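Conservação de superfícies claras na cozinha e na oficina doméstica

Recomendações práticas do Serviço de Apoio ao Lar Stitine
Texto revisto em 6 de junho de 2019

As bancadas, mesas e paredes de cor clara exigem uma manutenção regular, mas não necessariamente dispendiosa. A maioria dos danos que nos são comunicados resulta do uso de produtos inadequados e de esfregões demasiado agressivos. As recomendações que se seguem destinam-se a utilizadores particulares e aplicam-se a laminados, madeiras pintadas, pedra natural e metal não tratado. Em caso de dúvida, prevalecem sempre as instruções do fabricante.

Limpeza diária

Para a limpeza corrente, basta água morna com uma pequena quantidade de detergente neutro para a loiça. O pano deve ser de microfibra ou de algodão macio, bem torcido antes de tocar na superfície. Passa-se primeiro o pano com detergente, depois um segundo pano apenas com água e, por fim, um pano seco. A última passagem é frequentemente omitida, e é essa omissão que explica boa parte das marcas esbranquiçadas observadas em zonas de água calcária.

As migalhas e a poeira devem ser retiradas a seco antes de qualquer limpeza húmida. Uma escova de cerdas macias ou o bocal de escova do aspirador são suficientes. O arrastamento de grãos de açúcar, sal ou areia com um pano molhado risca os acabamentos brilhantes, e esses riscos não se removem por limpeza.

Solução de uso geral

Para sujidade ligeiramente gordurosa em laminados, pode preparar-se a seguinte solução num pulverizador limpo:

200 ml de água morna
1 colher de chá de detergente neutro
1 colher de sopa de álcool etílico sanitário

Agita-se suavemente e pulveriza-se sobre o pano, nunca diretamente sobre as juntas. A solução conserva-se até 7 dias em local fresco, com o frasco devidamente identificado. Não deve ser utilizada sobre madeira encerada nem sobre tintas à base de água aplicadas há menos de um mês. O álcool é inflamável: a preparação e a aplicação fazem-se longe de chamas, de placas ligadas e de aparelhos quentes.

Manchas frequentes

Café e chá. As manchas recentes saem com detergente neutro. Nas manchas antigas aplica-se uma pasta de bicarbonato de sódio e água, que se deixa atuar durante alguns minutos e se retira com um pano húmido, sem esfregar. Nos acabamentos brilhantes convém fazer previamente um ensaio numa zona pouco visível.

Tinta de caneta e marcador. Humedece-se um disco de algodão com álcool e trabalha-se do exterior da mancha para o centro, mudando de disco logo que este fique tingido. O procedimento não é adequado para madeiras envernizadas com goma-laca.

Curcuma, caril e colorau. São as manchas mais persistentes em superfícies brancas. Depois da lavagem com detergente, a exposição à luz natural durante alguns dias atenua o amarelo residual. Desaconselha-se o recurso imediato à lixívia, que pode atacar o brilho do laminado e tornar a zona mais recetiva a novas manchas.

Cola e resíduos de etiquetas. Amolecem-se com umas gotas de óleo alimentar, que se deixam repousar, e retiram-se com uma espátula de plástico. Segue-se uma lavagem com detergente para eliminar a gordura.

Ferrugem. Os círculos deixados por latas e ferramentas em laminado tratam-se com sumo de limão aplicado num pano, seguido de enxaguamento abundante. Este método está excluído em mármore, calcário e qualquer outra pedra sensível aos ácidos.

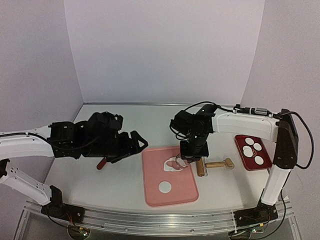 Juntas e remates

O encontro entre a bancada e a parede acumula humidade e gordura, pelo que deve ser incluído na limpeza semanal. Utiliza-se uma escova de dentes velha, de cerdas macias, com água e detergente. Se a vedação for de silicone e apresentar pontos negros, aplica-se um produto antifúngico próprio, com a divisão bem arejada, respeitando o tempo de atuação indicado no rótulo. Quando o silicone se descola ou os pontos reaparecem em poucas semanas, a limpeza deixa de ser solução e o cordão tem de ser substituído.

Para substituir o cordão, corta-se o silicone antigo com uma lâmina própria, removem-se todos os resíduos e desengordura-se a junta com álcool. A zona tem de estar completamente seca antes da nova aplicação. A fita de pintor colocada de ambos os lados permite obter uma linha regular - deve ser retirada enquanto o silicone ainda está fresco. A bancada não deve ser molhada nas vinte e quatro horas seguintes.

Os perfis metálicos limpam-se com um pano húmido e secam-se de imediato. A palha de aço está desaconselhada, pois deixa partículas que oxidam e mancham as superfícies vizinhas.

Paredes lisas de cor clara

Antes de lavar uma parede pintada, importa saber se a tinta é lavável. O ensaio é simples: passa-se um pano branco húmido num canto discreto. Se o pano ficar com cor, a limpeza deve limitar-se ao espanador e à borracha de limpeza para paredes, usada sem pressão.

Nas tintas laváveis trabalha-se de baixo para cima. A água que escorre sobre uma parede seca e suja deixa marcas difíceis de retirar, ao passo que sobre uma parede já humedecida escorre sem consequências. O enxaguamento faz-se de cima para baixo, com água limpa mudada com frequência.

Os retoques parciais em paredes lisas ficam quase sempre visíveis com luz rasante. Recomenda-se que, na altura da pintura, se guarde uma pequena quantidade de tinta num frasco hermético, com a referência da cor e a data anotadas na tampa. Na gama Ollik, por exemplo, a referência 315 corresponde a um cinzento muito claro, acetinado, e a 77 ao mesmo tom em mate. As duas confundem-se no frasco e distinguem-se bem na parede.

Bancadas de trabalho na oficina

Uma bancada clara facilita a localização de parafusos e peças pequenas, mas requer proteção durante os trabalhos com tintas, colas e óleos. O papel kraft preso com fita de pintor é uma solução económica. Para trabalhos prolongados, uma placa de cartão rígido ou um tapete de corte como os da Fuklow protege também contra golpes e pode ser lavado com água fria. Os tapetes não devem ser enrolados nem guardados junto de fontes de calor, sob pena de empenarem de forma definitiva.

As ferramentas oleadas pousam-se sobre um pano e nunca diretamente no tampo. Os panos embebidos em óleo de linhaça ou em produtos semelhantes representam risco de combustão espontânea: depois de usados, estendem-se ao ar livre até secarem por completo, sem os amontoar, ou guardam-se submersos em água num recipiente metálico fechado até à entrega num ponto de recolha.

Calor e humidade

Os tachos e as assadeiras saídos do lume assentam sempre sobre uma base. O laminado pode formar bolhas com o contacto direto, e a reparação implica, em regra, a substituição do troço afetado. As chaleiras e panelas elétricas devem ser colocadas de modo que o vapor não incida sobre a parte inferior dos armários.

Em dezembro e nos restantes meses frios, a condensação nas paredes exteriores aumenta. Convém afastar ligeiramente os móveis da parede e arejar a cozinha depois de cozinhar, durante poucos minutos e com as janelas bem abertas.

Produtos a evitar

Lixívia misturada com amoníaco, vinagre ou qualquer outro produto de limpeza: liberta gases tóxicos.
Pós abrasivos em laminados e superfícies lacadas.
Vinagre e limão sobre pedra calcária.
Acetona em plásticos e tintas.
Ceras de silicone em tampos destinados à preparação de alimentos.

Folheto complementar

O guia Wilczyńska de manutenção de madeiras, distribuído gratuitamente nos balcões da Stitine, contém indicações específicas sobre óleos, ceras e vernizes. Os pedidos de exemplares em papel são atendidos por ordem de chegada.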